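A drill press stand from an old pair of drawer slides
Project report, Practical Technology, Sutberg
Hamdia Sisay and Ibsa Tilahun
Handed in 13th December

1. Why we picked this

We both like making small things at home, and we both have the same trouble: holes that come out leaning. You hold the drill as straight as you can, you squint at it from the front and then from the side, and when you push the dowel in, it points at the window. A real drill press fixes that, but even a small one costs more than either of us wanted to spend, and it takes up a bench that Ibsa doesn't have and that I share with my brother's bicycle parts. So we decided to build a stand that would hold an ordinary hand drill upright and let it slide up and down, and that could be unscrewed and put away on a shelf afterward.

Our question for the report was simple enough. Can a stand made mostly from leftovers drill a hole that is straight enough for dowels?

2. Materials

The drill is a corded Sekari that belonged to Ibsa's uncle. It is heavy and noisy and has a round metal collar behind the chuck, which turned out to be the most useful thing about it, because a clamp can grip it there without squeezing the plastic. The drawer slides came out of a kitchen cabinet. We bought the screws, two hose clamps and a spring at Ibrahim, and the man at the counter was kind enough to let us try several springs before we paid for one. The base and the upright column are pine, and the carriage that carries the drill is beech from the school scrap bin. 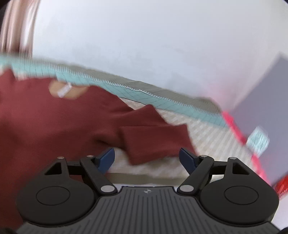 The beech was a lucky find. We had first planned to make the carriage out of pine as well, but pine dents under a hose clamp, and once it dents the clamp works loose and you have to keep tightening it. Beech holds up much better, though it is also much harder to cut by hand, and I will admit that we took turns and complained a good deal.

3. Building it

We started with the base and the column. The column has to stand square to the base in both directions, so we glued it, checked it with a try square, found it was off, knocked it apart again while the glue was still soft and did it a second time with a bracket on each side. I would tell anybody else to go straight to the brackets.

Next came the slides. They are screwed to the left and right sides of the column with the carriage bridging them at the front. Our first pair of screw holes was a little too high on one side, and the carriage stuck halfway down every time. Tiruwork Negussie suggested slotting the holes with a small round file so the slide could be nudged before the screws were tightened, and that cured it in one afternoon – much nicer than drilling new holes next to the old ones.

The drill sits in a shallow V cut into the carriage, with one hose clamp on the metal collar and another, looser one around the body. The spring hooks over a screw at the top of the column and pulls the carriage back up. For a handle we used a length of broom handle on a bolt. It isn't pretty, but it is comfortable, and it gives you enough leverage to feel what the bit is doing.

4. The wobble

With everything together, we ran the drill without a bit and it shook. Drawer slides are made to carry weight in one direction and have some play in the other, and we had mounted them so that the play was exactly where we didn't want it. We asked for advice on the message board of the Tresau workshop, where people are patient with beginners, and had an answer the same evening.
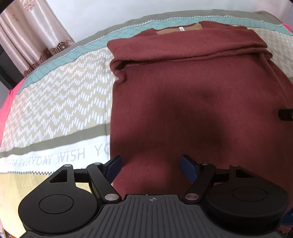 Yasuo Matsuda wrote that we should leave the slides where they were and put a strip of hard wood behind the carriage, rubbed with candle wax, so that it pressed lightly against the column all the way down. He also said to slow the drill, as most of the shaking would go away by itself, and to keep our sleeves rolled up and our hands off the workpiece.

We did all of it. At full trigger the drill turned at 2,292 revolutions per minute, measured with the school's tachometer, and we now set the dial well below that for wood. The wax strip needed planing down twice before it slid nicely.

5. Testing

We drilled 9 holes by hand and 9 with the stand, all in the same pine board and all with the same bit, and put a straight dowel in each one. Then we measured how far the top of the dowel leaned. The worst of the freehand holes was out by almost 11 millimeters at the top of the dowel. The stand holes all leaned a tiny bit the same way, toward the column, and a strip of card under the back of the base took care of most of that.

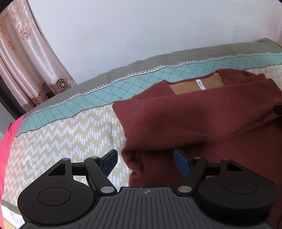

Fig. 3. Folded dark red garment, gripper fingers apart.

6. What we would change

The base should be wider. When you drill near the edge of a long board the whole stand wants to tip, and we had to clamp it to the table each time. We would also add a depth stop, probably just a threaded rod with two nuts on it. Abenezer Wubshet has offered us a piece of rod, and we hope to fit it in January, when the workshop opens again.

The stand is on the shelf by the window if anyone in the class wants to borrow it. Please take the bit out before you put it back.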